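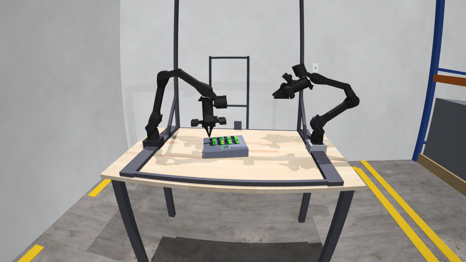
Choir Notes for September

Well, friends, the summer went by in a hurry, and the Plomeck Community Choir is back in the old school hall with the windows open and the piano freshly tuned. We have 19 new singers this fall, and I can't remember when the alto section last filled two whole rows! If you're one of the new ones, please come and say hello at the break (I'm usually near the cookies).

Our big piece is the Omton harvest cantata, which some of you will remember from the year the heating gave out. Ingeborg Kettler has marked the breaths in everyone's score, so do bring a pencil and follow her markings, even the one on page 5 that feels much too early.
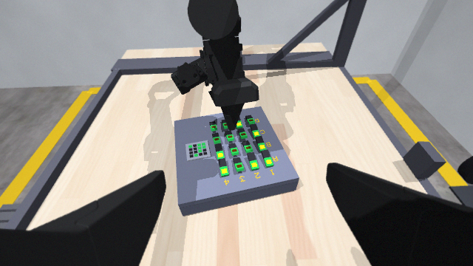 Learning the middle section by heart is going to take some patience, and I want to share what worked for me last time. I split the music into short phrases and drew them up as a chart on the refrigerator, four rows of four squares, just like the buttons on that gray box, and I colored in a square each time I could sing a phrase without peeking. It took me most of October – my poor family can sing it too.

The concert is at Strobel Church, which seats 300, and tickets go to members' families first. Anyone who needs a ride over from Stodholm should put their name on the sheet by the door.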